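大会エントリーの名簿が二重になった件、対応ログ(ランニングクラブ Gumdale)

9月 ダミアン・バレラ(Damián Varela)
この記事は約4分で読めます
シェア 2 コメント 2

ええと、クラブのサイト係のダミアンです。同じところでつまずく人がまた出そうなので、今回の経過をだらだら書いておきます。長いです、すみません!

■症状
秋の駅伝の申し込みを締めたあと、会員管理ソフトの Remano からエントリー名簿を書き出したら、行数が2,357になっていました。いやいや、うちのクラブにそんなに人はいません。よく見ると、同じ人が区間ごとに並び、さらに去年の分まで混ざっている。ジュニアの子が一般の部に入っていたりもして、コーチから「うちの娘、いつ大人になったの」と電話が来ました(ごもっともです)。

■最初に試したこと
・ブラウザを変えて書き出し直し → 変わらず
・ログアウトして入り直し → 変わらず
・「シーズン」の絞り込みを今季だけに → 画面では正しく見えるのに、書き出すと元どおり

この三つ目がくせもので、画面がきれいなものだから私はすっかり直った気になり、夜の11時に記録担当へファイルを送ってしまいました。翌朝、中身がまったく同じだと返事が来て、かなりへこみました。

■サポートとのやりとり
Remano の窓口に出したら、まず「計測システムとの連携を切ってみてください」とのこと。うちは計測に Bashir を使っていて、トラック練習のタイムが自動で会員ページに入るようになっています。これを切ると今週の練習記録が手入力になるので気が進まなかったのですが、しぶしぶ切りました。

すると名簿は短くなりました。なったんですが、今度はジュニアが全員消えた! リレーのメンバー表を作ろうにも、第1走者からいないんです。慌てて連携を戻したら、ジュニアも戻り、去年の人たちも一緒に戻ってきました。おかえりなさい、じゃないのよ。

ここで2回目の問い合わせ。今度は書き出したファイルの先頭のほうと、設定画面の項目名を全部書き写して送りました。最初からそうしておけばよかったと思います。「名簿がおかしいです」だけでは、向こうも困りますよね。

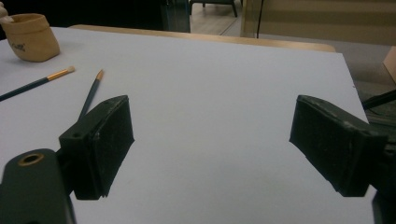 ヴェスナ・バビッチ(Vesna Babić)からの返信は昼過ぎに届きました。会員番号の頭についている年度の記号が、Bashir 側では読み飛ばされているのではないか、というのです。去年の「23番」と今年の「23番」が計測側では同じ人になり、それが Remano に戻ってくるときに両方の年度へぶら下がる。ジュニアは登録が計測側からしか入っていないので、連携を切ると丸ごと見えなくなる。試しに会員番号の「年度を含める」を両方のソフトでオンにして、先に Bashir を同期、そのあと Remano を同期してみてほしい、順番は逆にしないで、とのことでした。

読んだ瞬間、あっと声が出ました。春に前の係から引き継いだとき、番号が長くて見づらいという声があって、私が片方だけオフにしたんです。はい、犯人は私でした。

■やったこと
1. 名簿と練習記録のバックアップを取る
2. Bashir の設定で「年度を含める」をオン、保存して同期
3. Remano でも同じ項目をオン、保存して同期
4. 古いシーズンを「保管」に移す(削除はしない。自己ベストの表が消えます)
5. 名簿を書き出して、ファイルを開いて中まで見る

同期にはほぼ2時間かかりました。途中で画面が固まったように見えますが、閉じずに待ってください。私は一度閉じて、2の手順からやり直しになりました。

■結果
書き出した名簿は今季の登録者だけになり、ジュニアも正しい部に入りました。区間ごとの重複も消えています。コーチにも見てもらい、娘さんは無事に中学生へ戻りました。大会本部にはすでに差し替え版を送って、受け取りの返事ももらっています。

■残っている件
・イルティッツ(Iltitz)の合同練習会に出た人のタイムが、ゲスト扱いのままになっています。会員と名前で照合できるはずなのに、一部だけつながりません。これは別の票で続きをやります。
・保管に移したシーズンがスマホ版だとまだ一覧に出ます。害はなさそうなので後回し。
・番号が長くて見づらい問題は振り出しに戻りました。表示だけ短くする設定を知っている方、コメントで教えてください!

この票はいったん「解決」にしておきます。もし自分の名前が二つ出ている人がいたら、スクショよりも会員番号を文字で送ってもらえると助かります。

コメント 2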